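Lesex Refurbished Desktop Towers: Open Chassis, Ready to Build On

We love these older office towers, and we keep coming back to them for one simple reason: the metalwork. Pop the side off and you get real sheet steel, folded edges, proper screws, and a layout you can follow with your eyes. If you've only ever opened thin modern machines where everything is glued down, the first look inside one of these is a treat!

The Lesex tower is sold as a working base unit. You get the chassis, the motherboard, the drive cage and the internal cabling. You add the drive, the memory you want and the operating system you like. It suits a home file server, a shop-floor PC, a first repair project for a teenager, or a spare machine for the garage that you won't cry over.

Case and finish

These are used machines and they look it in places. We clean them at our Kaewsai workshop, but we don't repaint or polish anything, so scuffs, small specks and worn spots on the edges stay where they are. We think that's fair at this price, and it keeps perfectly good metal out of the scrap bin.

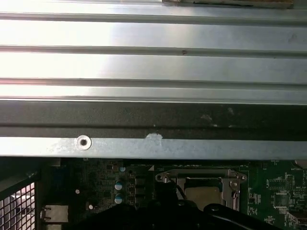
Ribbed metal and the lower flange, with a white scuff on the flange edge.

Grading is kept simple. Grade A units have light marks only. Grade B units can have chips, rubs and dull patches, and they cost less. Both grades go through the same power-on check, so if the tower is going under a desk, save your money and take a B. (Most of us at the workshop have a B at home.)

The drive cage

My favorite part of the whole machine. The cage is plain gray metal with a row of slots punched along its top face, and a silver bracket hangs down from the front center, held near the top by a Phillips screw. The metal on both sides of the bracket is opened up with vents. It's sturdy, it's easy to understand, and you can work on it with an ordinary screwdriver from the kitchen drawer.

Cabling is left in place when we ship. There are black SATA data cables running from the underside of the cage down toward the board, plus a thinner cable that loops round to a small connector on the board's left edge. Please don't yank that one while you're feeling your way in! Follow it with a finger first, then move it gently to the side. If you like a tidy interior, order the Stultska tie pack along with the tower and spend a happy half hour on it. The tower runs fine without, but a neat loop does make the next job easier.

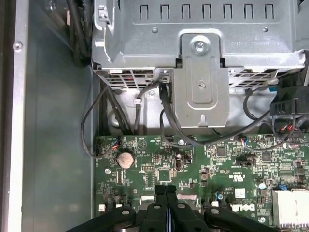
What's in the box

Base unit with motherboard and drive cage fitted
2 spare SATA data cables
4 drive screws in a small bag
Power cord
Printed setup sheet, large type

Drives, memory, keyboard, mouse and monitor are sold separately. The Ader starter bundle adds a keyboard and mouse and goes in the same carton, so there's no extra shipping.

Fitting notes

Unplug the tower and hold the power button in for a few seconds before you reach inside. Lay it on its side on a towel or a cutting mat. Touch bare metal on the chassis before you handle the board. Keep the screws in a saucer, and take a quick phone picture of the cables before you unplug any of them. Folded metal edges can be sharp, so go slowly around the corners of the cage.

We've now sent out more than 2000 towers of this type, and the questions we get are nearly always about which cable goes where. Send us a photo and we'll mark it up for you, gladly.

Order code 1144. State grade A or B when ordering. The next batch is due in October.

Lesex Refurbished Computers, Kaewsai workshop | Contact us | Shipping and returns | © Lesex, all rights reserved | Back to top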